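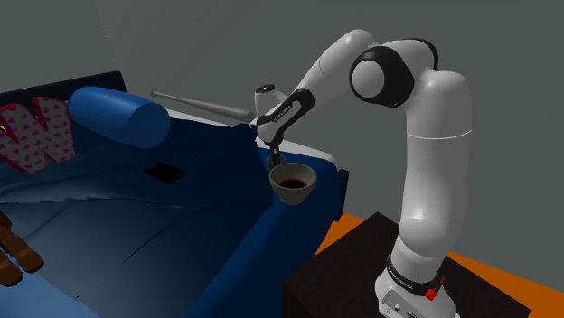 A white robotic arm over a dark blue sofa.

Streets > Interviews > Lullbridge

3 min read

Hauwa Amadi has heard the pitch for the Lullbridge bus lane, and she isn't sold. "They counted 161 riders one morning in September," she says. "Was it raining? Was school in?"

The city wants to drop 4 stops so the bus runs faster. I asked who walks farther.
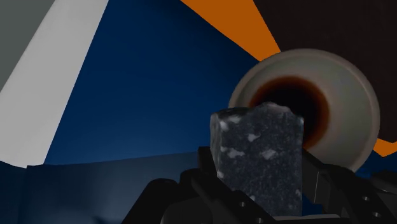

"My mother, for one," Amadi says. "Faster for who?"

Washington Seixas, who drew up the plan, told me riders "will adjust." He couldn't say how many he'd asked. Amadi wants a trial with the old stops left standing. Seixas says he'll look into it.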